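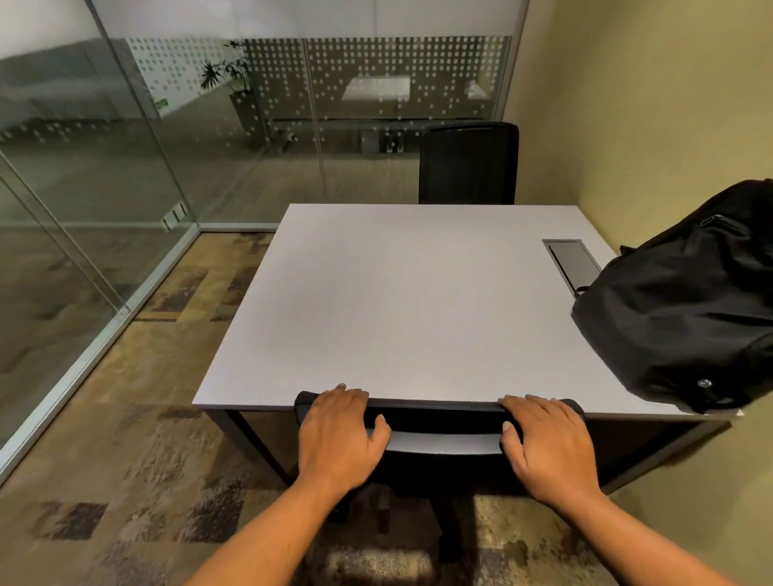

Fig. 1. Chair task, both hands on the backrest, desk in a glass-walled office.

Unit 3: Collecting demonstrations for the Zitena policy

The Zitena set holds 1553 episodes of people moving office furniture, recorded from head height. You will add to it in this unit. Work in pairs, one person performing and one keeping the log.

An episode starts before the hands touch the chair and ends after they let go. Do not trim it yourself. If you bump the desk or change your mind halfway, finish the motion and mark the episode "R" in the log. Recovery motions are useful and we keep them.
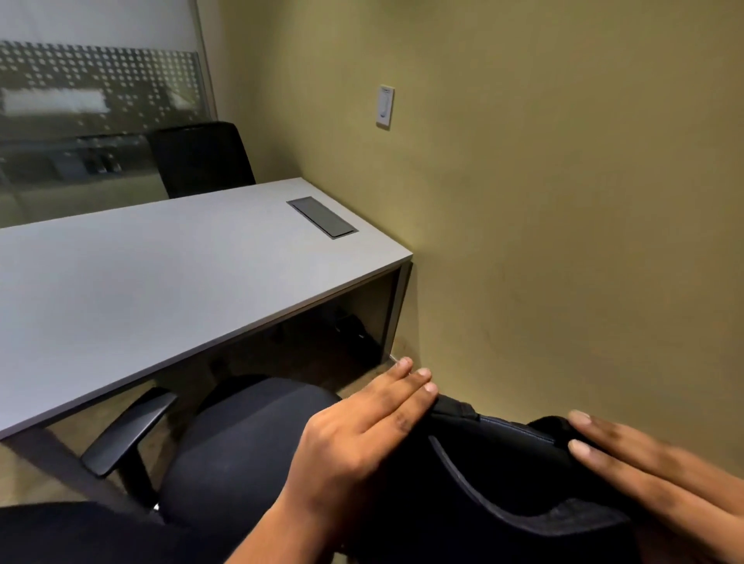 Grip variety matters more than episode count. Last term's policy learned one grip and failed on any chair that was turned. Vary where the hands go on the rim and how the chair is angled. With the backrest tilted toward you, the left hand can lie flat across the top edge with the fingers spread while the right drapes over the corner. Label this "flat/corner" and a grip with the fingers curled over the rim "curl".

For next class:
Record 7 episodes per pair, with at least 2 labeled flat/corner.
Upload to the Jollside folder with the log sheet.
Read the Bassey notes on splitting data by room.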